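Progress report to Grositz: two-arm bench cell, setup and maintenance
Submitted 9/28/18 by Nassoro Ogola, Runura workshop
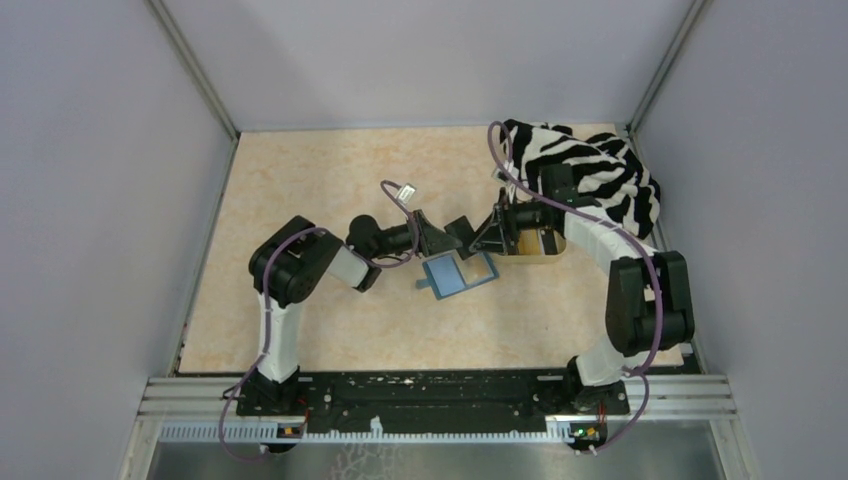
1. Status

The cell is assembled and has been in regular use since June. Mechanical work under the grant is finished. Cable management and the spare parts stock remain open. Of the 10 items in the maintenance plan, six are closed, three are in progress and one (new board surface) has been moved to the next period at our request.

2. Mounting

Both arms share one black base plate screwed to the grooved aluminum rail at the front of the enclosure. The earlier arrangement used a separate plate for each arm. It let the two bases drift relative to each other and forced a realignment most weeks. Since the change to a single plate we have realigned twice, once after a planned strip-down and once after a collision between the grippers.

The plate is scuffed and marked. This is cosmetic. Flatness was checked with a straightedge and feeler gauges at both bases and is within our limit. No replacement is requested.

Screws are checked every second Friday. One screw under the right base was found backed out in the July check. It was cleaned, refitted with medium threadlocker and has held since. The check sheet now lists each screw separately, as the old sheet had one box for the whole plate and the entry was of little use.

3. Joints and grippers

Total logged running time for the period is 1,843 hours, both arms combined. The left shoulder was opened once for noise on the downward stroke. Oduor Rugemalira found a dry bearing and a cover screw that had been overtightened. The bearing was replaced from stock and the cover thread was chased.

The parallel jaws are set face to face across the middle of the board when the alignment is checked. Procedure as now written:

Power up and home both arms.
Jog the grippers toward the center at low speed until the tips nearly meet.
Compare tip height by eye, then with the gauge block.
Enter the offset in the log before changing anything.
Correct on the right arm only.

Correcting on one arm was adopted after two people adjusted both arms on the same day and lost the reference. The procedure takes about 29 minutes, including the log entry.

4. Cables

This is the main open item. Each arm has a purple cable that follows the links and hangs down over the front rail. The slack is needed for full reach, but the loops are larger than we would like. On the right arm the loop stands high above the wrist and can come down over items at the back of the board, including the striped cloth used in handling trials. No cable has failed this period. Two connectors were reseated after intermittent faults.

Drurkberg has quoted for 4 sets of shorter cable with strain relief. We propose to fit one set to the left arm, run it for a month, and order the remainder only if reach is unaffected. Clips at the links were tried in August and removed, as they pulled the connector at the wrist.

5. Electronics

There is a small board at the front of the rail below each arm base, with short red leads running up toward the plate. Access is good and a swap can be made without removing an arm. The position does leave both boards exposed to the hanging cables and to anyone leaning over the rail. Oduor is drawing a cover that leaves the indicator light visible. Chauvin has agreed to cut it from our drawing.

6. Spending and requests

Spending is under the approved figure, mostly because the second base plate was not needed. We ask for approval to move the balance to the cable order and to one spare gripper assembly. The current lead time for a gripper would stop the cell for several weeks if one failed.

7. Next period

Fit and test the short cable set on the left arm.
Install covers on both front boards.
Replace the board surface.
Train a second person on the shoulder strip-down.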